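A **front-loading washing machine** is a washer whose drum lies on its side and is reached through a round door at the front. It's a wonderfully thrifty design! The clothes are lifted by paddles and dropped back through a shallow pool of water, so far less is needed than in a tub that fills to the top. 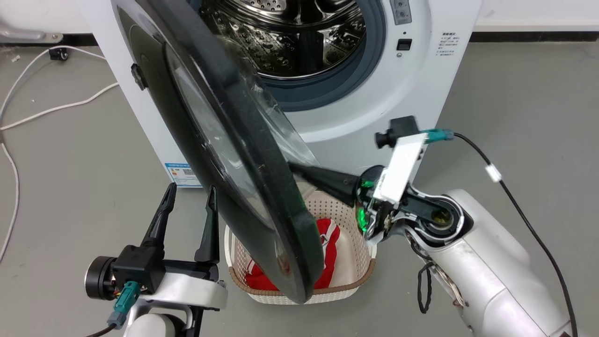 A rubber gasket seals the gap between door and drum, and it deserves a quick wipe after every wash (coins and hairpins love to hide in its folds). Leaving the door ajar lets the drum air out beautifully.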